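**Workshop notebook - pipe fittings bench, January**

Entry opened at 9.40. The purpose of the session was to sort the grey fittings received under the Ladden order and to decide which may go forward to the Rivadeneira drainage model. The order was for 300 pieces. The delivery note gives 123 elbows and 77 short couplers, the balance to follow.

The bench was wiped down before work began. Fittings are to be laid out on the bare white top, as marks and burrs are hard to find on the old green mat.

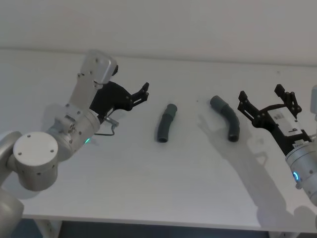 Kiprono Biwott asked whether the collared pieces ought to be kept apart from the plain ones from the outset, given that the last batch was mixed and had to be sorted again at the store. The point was accepted. Collared pieces now go to the left-hand tray and plain bends to the right, and the tray labels have been rewritten accordingly.

Gauging was done with the Jivitz plug set. The rule remains as before: the plug must enter by hand, without twisting, and must stop at the line. A piece that needs force is set aside and is not filed to fit. Two elbows were set aside on this ground - both tight at the collar end - and have been tagged for return.

### Handling of short pieces

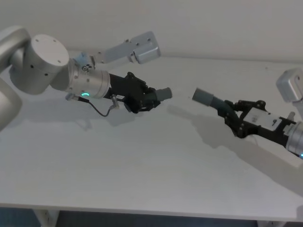 *Entered by Victor Nyanda, fittings bench*

Short pieces should be held by the outside wall and kept level while the end is examined. Pressure near the rim is to be avoided, as it can pull the mouth out of round and give a false reading on the plug. Where a reading is in doubt, the piece is rested and gauged again after lunch.

The same care applies to elbows, with one addition. An elbow does not sit well on its curve, and should be steadied against the bench top before either mouth is checked.
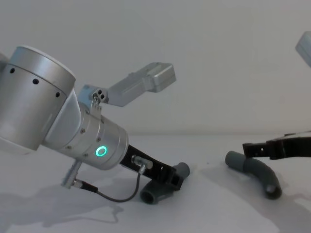 Would it not be simpler to mark the inlet end in pencil before gauging, Biwott wrote in the margin, so that the two mouths are not confused afterwards? Agreed for the elbows. Pencil only; the Nirkar paint pen does not come off and two of the earlier samples were spoiled by it.

Outstanding matters:

- Return note for the tight elbows, to go with the next Ladden collection.
- Plug set to be checked against the master ring before further use.
- Tray labels at the store to be changed to match those on the bench.
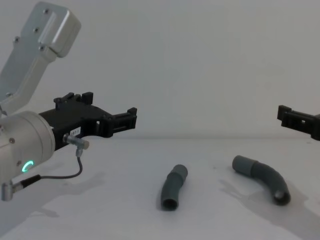 The trial assembly for Rivadeneira will use pieces from the right-hand tray first. Dry fit only at this stage - no solvent is to be opened until the wall brackets have been delivered and the fall of the pipe run has been agreed. Bench closed at 16.15. Trays covered and left on the lower shelf.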